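Can a machine do the picking-up yet? (household + small shop stuff)
General Discussion > Automation > Chores

ribsandslots
Posts: 152

Starting a new thread so we stop hijacking the vacuum one. My sister-in-law asked me over dinner when she can buy something that tidies the kids' room. Not vacuums it, tidies it. Picks the socks up, puts the blocks in the basket, puts the basket on the shelf. I said ten years and my brother said two and we argued about it all the way through dessert.

So what's the real state of things in November 2019? I run a two-person parts counter and I'd take the shop version too: small stuff goes in the right bin, bins go back on the rack. I'm not asking about car factories. I know a big arm bolted to the floor can do the same weld all day. I mean messy everyday chores.

koffeegrind
Posts: 500

Depends what you call a chore. My dishwasher is a robot as far as I'm concerned and it's been doing my plates since college. Same with the washing machine. The trick with both is that YOU do the hard part, which is loading. Everything with hands in it is still on us.

Facundo M
Posts: 64

I'm with your brother, or close to it. We put a Korletey sorter in at work in October and it takes mixed fittings off a tray and drops them in the right bins with hardly any babysitting. Two of us used to spend Friday afternoons on that. If it can tell an elbow from a tee it can tell a sock from a block, come on.

lorena_caceres
Posts: 2064

Facundo, what does the tray look like? Bet you it's matte, flat, one color, with a light right over it. Now swap the tray for a kid's floor at 5 pm with the sun coming in sideways.

I spent a good chunk of this year on exactly this kind of thing and baskets were what got me. Everybody thinks the sock is hard. The sock is sort of hard. The basket is a nightmare! Cheap plastic ones with slots all the way around, so you get the near wall, then the far wall through the near wall, then whatever is behind all of it coming through both sets of holes. Depth readings go every which way. Is that a hole, or is it a dark thing sitting in the basket? Is that edge the rim on your side or the rim on the far side? You and I don't even notice we're solving that.

Anyway, this is what the basket part of the job looks like from up close.
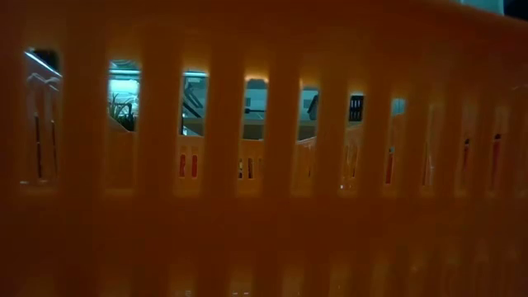 Orange basket, very close. The green bits showing through the second slot look like a small plant on the other side.

Look under the slots, where you'd think the plastic is solid. Those narrow reddish marks are openings in the far wall showing through the near one. Our software wanted those to be objects so badly. It would have tried to pick one up if we'd let it.

koffeegrind
Posts: 500

OK that's a lot more going on than I expected from a basket. Took me a second to work out which wall was which.

Facundo M
Posts: 64

Fair, but that's one camera at one bad distance. Back up three feet and it's a basket. Any kid could draw a box around it. And if the plastic is the problem, buy a canvas one and you're done. We changed our bins to gray when the Korletey went in and it wasn't a big deal.

lorena_caceres
Posts: 2064

Backing up is fine until you have to put a hand over the rim. At some point you're close, and close is when a mistake knocks the whole thing off the table. You can use what you saw from farther back, sure, and we did, but then somebody bumps the basket an inch and your memory of it is wrong.

On the canvas one – I agree with you, and I think that's where this ends up. But it's also sort of my point. You changed the bins to suit the machine. Most people won't swap out half the house.

ribsandslots
Posts: 152

My sister-in-law would absolutely swap out half the house. You haven't met her.

Sowmya G
Posts: 150

Hi, mostly a lurker. I work in a hotel laundry and we've been shown two machines so far. One was the Sketus folder, where you clip the towel on by the corners and it does the rest, and it does it nicely. But a person is standing there clipping. My supervisor timed us and we were quicker on hand towels, slower on bath sheets. The other one was meant to pull linen out of the carts by itself and the demo got postponed twice, so I can't tell you anything about that one.

For what it's worth our carts are see-through mesh, so after reading Lorena's post I have a guess about the postponing.

Facundo M
Posts: 64

"Slower on bath sheets" means the machine already wins at something, though. That's how it starts. Nobody expected one gadget to do the whole laundry.

Sowmya G
Posts: 150

It wins if you don't count the clipping person! I'm not against it by the way. My shoulders would love a machine for the wet stuff.

bthiele
Posts: 88

Old shop guy here (Bernd). I think both sides are talking past each other a bit. Facundo's fittings job is real work and it's getting done, so yes, machines do shop-floor chores. Lorena's basket is also real. What I'd tell the original poster for a two-person counter is to look at the boring half. We got a Nusitz carousel that brings the right drawer to the front when you scan a ticket. No fingers, no cameras. I still reach in and grab the part myself, and it saves me more walking than anything else we've bought.

Dropping small parts in the right bin for you, at your volume, I wouldn't spend money on it yet.

ribsandslots
Posts: 152

That's useful, thanks Bernd. How much floor does the carousel take up? We've got a back wall and not much else.

bthiele
Posts: 88

More height than floor. Measure your ceiling first, and check where your sprinkler heads are. I had to move a light.

koffeegrind
Posts: 500

Still want to know who won the dinner argument. I'm saying six years, split the difference.

lorena_caceres
Posts: 2064

Six for socks into a canvas bin on a bare floor, maybe. I'm sticking with ten for the slotted kind.

Facundo M
Posts: 64

Three, any basket you like. Bookmark this.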